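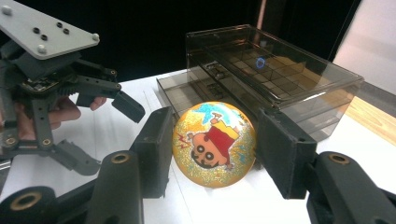 Ankica Popescu would start with the joints, because a finger that wobbles at the pivot will wobble ten times worse at the tip, and she told the bench so on her very first evening at Clurnden, before she had even taken her coat off. It has since become the rule of the house. The shared workshop behind the old Grandale bakery has spent the winter building hand-held grippers, and by now most of the regulars have taken one apart at least twice in search of a bit of play that ought not to be there.

The aim is a pair of grippers that one person can work comfortably, one in each hand, picking up the sort of small things that live in kitchen drawers and toy boxes. A glittery ball has become a favourite test piece - it is round, it is shiny and it likes to roll - and there has been a good deal of friendly argument over how hard the pads should press. Haf Ifans favours a softer pad and a slower squeeze. Sanaa Tazi, who drew the linkage, would sooner leave the pads alone and sort out the brass bushings, which she has now refitted after finding two of the holes a touch too wide (her own drill, she admits, and her own fault).

Money has been modest, as it usually is in these things. The group has spent 913 pounds so far, a fair slice of it on motors for a table-top arm they have named Koppel, which should one day carry the same fingers. Koppel is still mostly a box of parts and a very long list, but Mathias Zürcher is hopeful of a first movement in April, if the new gears come in time and the printer behaves itself.

Anyone who fancies a go is welcome at the next open evening, where there will be 20 places at the benches and, all being well, plenty of tea. Bring a small screwdriver if you have one!

Contact the newsdesk | © 2019 Grandale Local News | Back to top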